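Most of what gets written about storing cloths and linens is there to sell you boxes. I've kept house for a long time and I don't believe half of it, so take these as the few tips that survived.

**Vacuum bags.** They do save space, for a while. Mine had let the air back in by November. For spare blankets, fine. For anything with a pile or a filling I wouldn't bother, and I'd never put wool in one for longer than a season.

**Lavender and cedar.** They smell nice. Whether a moth cares is another matter. Wash or freeze woollens before they go away, and check the folds for grit and little holes. I'd trust that over any sachet.

**Clear or solid?** Clear, every time. Labels fall off, and you won't read them anyway. A shallow box does for table cloths and dusters, a bag will do for bulky fabric.

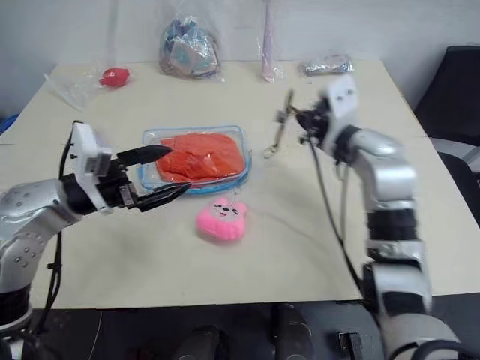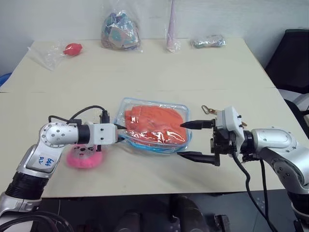 Stikbridge, June 2021

Sekar Yusof wrote in to say that plastic makes cotton go yellow. It might, if the cotton is put away damp or with starch still in it. I've had pillowcases in a lidded tub for years and they came out the same white they went in. Air them for a full day first and leave the lid slightly loose.

**Folding on end.** Standing things up like files works in a deep drawer. In a shallow one it all flops over the first time you take something out. Fold flat and stop fussing.

**How many?** A leaflet from Famar, the box people, told me a small household wants 32 tea towels. I can't think what for. Keep what you use between two washes and a few over, and cut the rest into rags.

**Fabric softener on towels.** Skip it. It leaves a coating and they stop drying properly. Half a cup of white vinegar in the rinse is the usual advice instead, though I can't say I noticed much difference. Never mix it with bleach.

Next month, drawer liners, and whether the scented ones from Grudberg are worth the money. I have my doubts.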